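Student Project Report
Taking Apart and Rebuilding a Used Desktop Computer
Bello Aliyu
Wednesday, May 30, 2018

1. Background

In our course every student must choose one piece of office equipment and write down how it can be repaired. I chose an old tower computer, because the Skemeck reuse shop near our school receives many of them and most are sold for scrap. The shop gave the computer to me under stock number 621, without a hard drive and without any papers.

2. Method

I put the tower on its side so that the board faces up. Before touching any part I removed the power cord and waited 30 seconds with the power button pressed. I worked in this order: add-in card, memory, drive cage, power supply. The processor came last.

For each step I noted which tool was needed. The blue plastic parts in this case are made to be opened by hand, and they helped me a lot. I needed a screwdriver only for the heatsink and the power supply.

3. Difficulties

The wires took the most time. They run from the power supply past the drive cage, and when I put them back the first time, the side cover did not close. My classmate Trujillo suggested to fix them with two paper ties, and after this the cover closed well.

The second difficulty was the old thermal paste, which was hard like chalk. I cleaned it with alcohol and a cotton cloth — this step should not be done in a hurry.

4. Results

The full work took me almost 2 hours on the first attempt. After I put everything together, the computer started and showed the setup screen. The memory was recognized, but the clock battery was dead and I replaced it.

5. Next steps

In October I want to repeat the work with a smaller case and compare the times. I also would like to make a printed guide for the shop, with the layout of the open case on the first page. 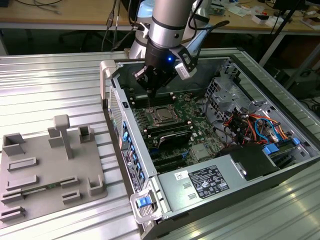
The guide should be short enough to hang on the wall next to the work table, and the shop has agreed to try it with two new helpers.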